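Killilari council by-election: anyone had a leaflet yet?

tirkine_tom wrote:
Polling day's creeping up and I've had 2 leaflets from the same candidate and not a peep from the rest. Same photo on both, different slogan! Do they think we don't compare?

Solange MacLeod wrote:
Lucky you, we've had none up our end. I'd vote for anyone who knocked (well, nearly anyone). They all promised in March they'd be round and I'm still waiting.

drosero99 wrote:
Disagree, I can't stand them on the doorstep. Put it in writing and leave me to my tea. And Tom, leaflets cost money, the small lot can't run to 100 of them, never mind the whole ward.

tirkine_tom wrote:
Then they should turn up at the hustings, that's free. Empty chair last time.

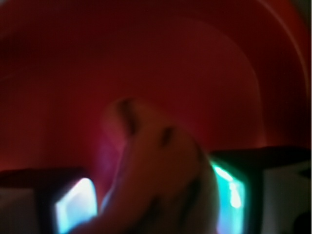

Killilari Ward Residents' Club

Solange MacLeod wrote:
It clashed with the Cele bus meeting, Tom, be fair! I went to that one and two of them were there, taking a right earful over the timetable.

drosero99 wrote:
Still not voting for either of them.

tirkine_tom wrote:
Fair enough about the bus thing, I didn't know. Same photo twice is still cheeky though.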